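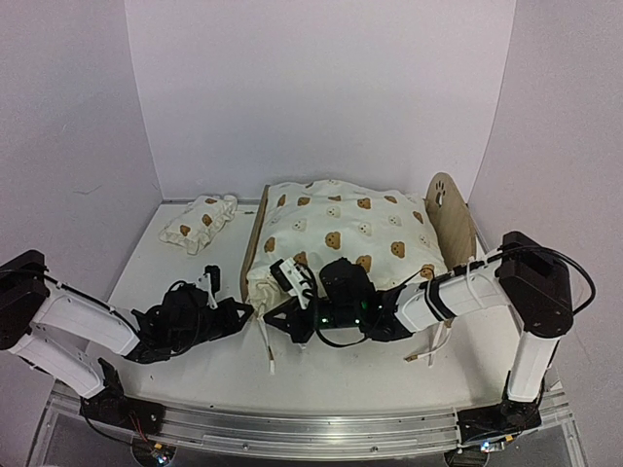

Reading time: 2 min

Doll bed

A doll bed is a piece of toy furniture made in the form of a bed and scaled to a doll, a stuffed animal or, in some homes, a small pet. It belongs to the wider group of doll furniture, along with cradles, high chairs and wardrobes. Doll beds are larger than dollhouse beds, which are built to fit a set of rooms and are seldom played with outside them.

Construction

Most wooden doll beds have four main parts: a headboard, a footboard, two side rails and a base of slats or thin board. The headboard is usually the taller of the two ends and carries most of the decoration. Rounded tops are common. Cutouts are a cheap form of ornament, as they need no paint or extra material, and hearts, stars, moons and paw prints are all found. A paw print is made as one larger opening for the pad with a few small ones for the toes. Light-colored wood with the grain left showing is often used for beds of this type.

The Gidus pattern, sold by mail from Dokville, was cut from boards 8 millimeters thick and came flat with wooden pegs. A finished bed weighed 900 grams. Later versions made at Corkholm replaced the pegs with screws.

Bedding

Doll bedding may be a full set of mattress, sheet, pillow and quilt, or a single padded piece that does the work of all of them. The single piece is easier for young children to handle. It is often as wide as the bed or wider, so that it stands up in the middle and hangs over the side. Printed cotton is the usual cover. Small prints of animal faces or food are favored because a large pattern would be lost on so little cloth.

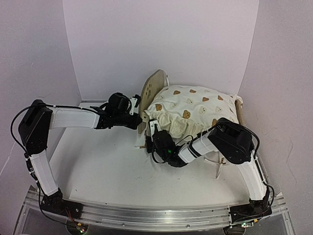

Making the bed

Making a doll bed is a common part of pretend play. The cover is shaken out, laid between the end boards and pulled toward the corners, then smoothed from the headboard down. Thick filling tends to bunch along one side and has to be pushed back by hand.

Collecting

Older beds are collected with or without their bedding. The Moodley list of doll furniture has 200 entries, of which 65 are beds. Original covers are harder to find than frames.

See also: Cradle (toy), Dollhouse, Quilt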